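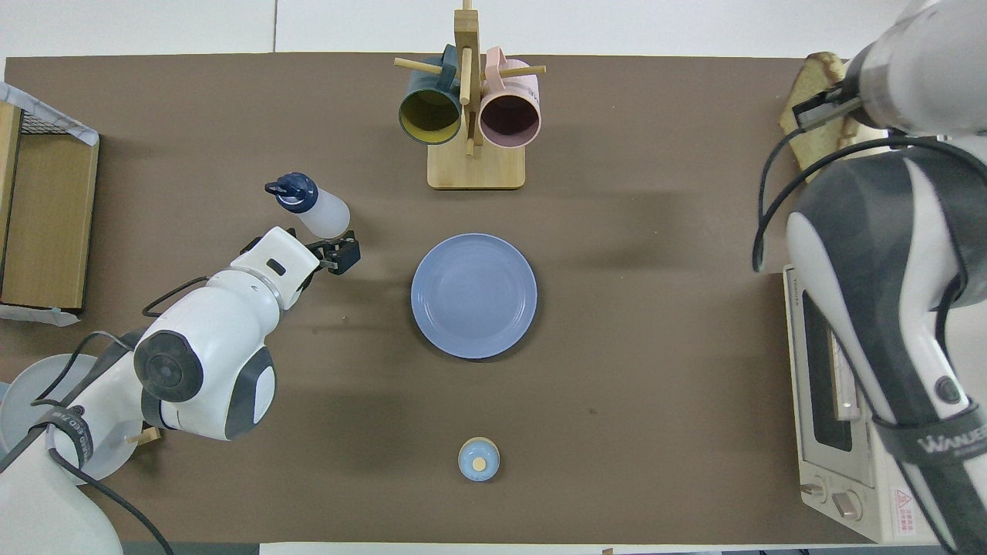
Catriona Nisbet wants the grip-release fault treated as a safety matter, and says the Stedach trial should not resume until the stop circuit has been rewired.

The fault occurred on Sunday during cycle 2,924 of a planned 3,000. According to the log, the right arm received the command to open its gripper, reported the gripper open and began to withdraw. The fingers had stayed closed. The controller, Drokik, took the reported position as true and ran the next 36 steps before the torque limit on the wrist joint was exceeded and the arm halted.

A second fault then came to light. The stop signal reached the right arm but was not passed to the left, which carried on with its own routine until Skye Gunn cut the power by hand. No injuries were reported.

Teófilo Valderrama has traced the false reading to a position sensor that kept its last value after a cable worked loose. The sensor has been replaced. The missing stop signal is still unexplained.

Both arms are limited to single-arm running at reduced speed. A test of 100 forced stops is planned for November.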